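# Put the tins where people can see them

I have been on the wrong side of an argument about pantry shelves in our house for years, and I've come around. Canned food belongs out in the open, at eye level, with the labels facing forward. Most of us store it as though we were embarrassed by it.

In the old kitchen our tins lived in a deep lower cupboard beside the stove. You got down on your knees, reached past the flour and pulled out whatever your hand closed on. In January we moved everything out to have the floor replaced, and I wrote down what came out of that cupboard. It held 306 items. Fifteen of them were tins of the same brand of chickpeas, bought on separate trips by two people who each thought we were out. The oldest thing in there was a can of evaporated milk that had started to bulge.

I don't think we are unusual. A deep cupboard hides food, and hidden food gets bought again. I priced the doubled-up and expired goods from that one cupboard and it came to nearly $580. That would have paid for the shelf I had been refusing to build.

My neighbour Heather Paewai keeps her tins on a narrow rack that runs the length of her back hall, one can deep. I used to think it looked like a corner store. She does her shopping list standing in front of it with a pencil, and it takes her less time than it takes me to find my glasses. When the power was out in Brevstead last winter she had supper on the camp stove before I had found the can opener.

The usual objection is looks. Kitchen showrooms have taught people that a tidy room has nothing in it with printing on it. You are supposed to pour everything into matching jars and put the packaging in the recycling. I tried this too. A jar of lentils is a fine thing, but a jar doesn't tell you when it was filled, how long to cook what's inside, or how much salt is in it. I ended up with masking tape on all of them, and the tape looked worse than any label.

Tins come with the information already attached. My husband has to watch his sodium, so we read labels more than most people do, and we still get surprised. Two cans of fish that look the same from the front can be a long way apart on salt. If the can is at the back of a low cupboard, you won't check. You'll open it because you've finally got hold of it.
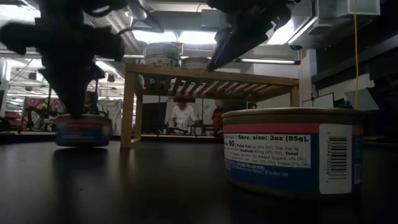

*Canned Alaska salmon: 90 calories and 85 mg of sodium to a 3 oz serving.*

Short, wide cans like these are the ones that suffer most in a cupboard. They stack too well. You build a tower, the tower goes to the back, and the bottom can stays there for years. On a low rack you can keep them one or two high and still get at each one. I would turn them so the nutrition panel faces out and let the picture side face the wall. My daughter thinks that is joyless. She is welcome to turn them back when she visits.

There are things an open shelf is bad at. It gathers dust, and tins near a stove get a greasy film that needs hot water and a bit of dish soap. It shouldn't go on a wall that gets strong sun or damp. If you live with a toddler, start the lowest shelf higher than you think you need to, and put the heavy tomatoes at waist height and nowhere else.

Ours is plain pine, 15 centimetres deep, with a lip along the front edge. It holds far less than the cupboard did, and I count that in its favour. When a row is full we stop buying that thing. The old cupboard has the roasting pans in it now, along with the slow cooker and one tin of chickpeas I found behind the pipe.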